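Tenors wanted (basses tolerated)

The Gratholm Light Opera Society is looking for singers for its next production, a revival of Zoltholm, a comic operetta in three acts which last filled a hall before the war and has been resting ever since. There is a duke, a shipwreck and a drinking song with 7 verses, all of which we intend to sing.

We have sopranos. We have so many sopranos that the dressing room has a rota. What we lack is men who can reach a top A and come down again unaided. The lead, Count Dixit, needs a light, sweet tenor of the old wireless sort. Experience of acting is welcome but has never been insisted upon, as anyone who saw us in June will confirm.

Also needed:
Two baritones for the Customs Officers
A mezzo for Madame Suva, who is poisoned early and may leave at the interval
Chorus, all voices
A rehearsal pianist who can follow a singer who isn't following anybody

Nobody is paid except the pianist, who gets £288 for the run and first go at the biscuits. Subs are £3 a rehearsal. The vocal score is 503 pages long and we lend it out against a deposit – please don't write in it in pen.

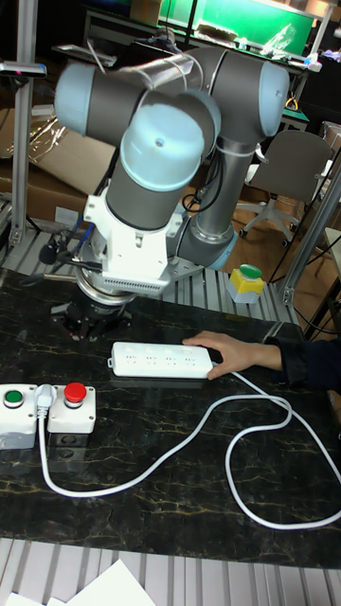

For the audition, bring one song in English and one that shows off your top notes, assuming you'd like them known about. There will be a short piece of sight-reading. Chorus singers needn't prepare anything, but should be able to stand through Act Two, when the duke explains his will.

Names to the society secretary by September 3, 2021, please, with your voice type and any evenings you can't manage.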